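Snack sort, May, 3 p.m.

Sofia Meireles brought the rest of the snacks over and we tipped them out on the bed, on the floral blanket, to see what we have before the tasting sheet is made up. 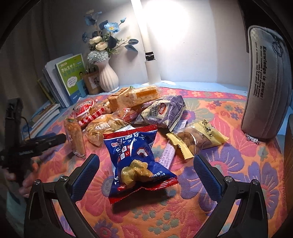 Plan is to group by type first and weigh after. Round biscuits go together, including the blue and red bag marked 小圆饼. Stacked orange crackers get their own group. Nuts or candied pieces in the yellow bag: check the label before logging, I can't tell which from the front. Small sachets and the thin stick packet go in last so they don't slide under the big bags.

Limit for the Denovora box is 700 g packed. Empty box is 92 g, so weigh it with the lid on.

Sofia wants the striped one kept out for her own list. Fine by me.

To do: copy the Chinese names properly, ask Hirico for 60 more blank labels, move the books if we need the left side of the bed.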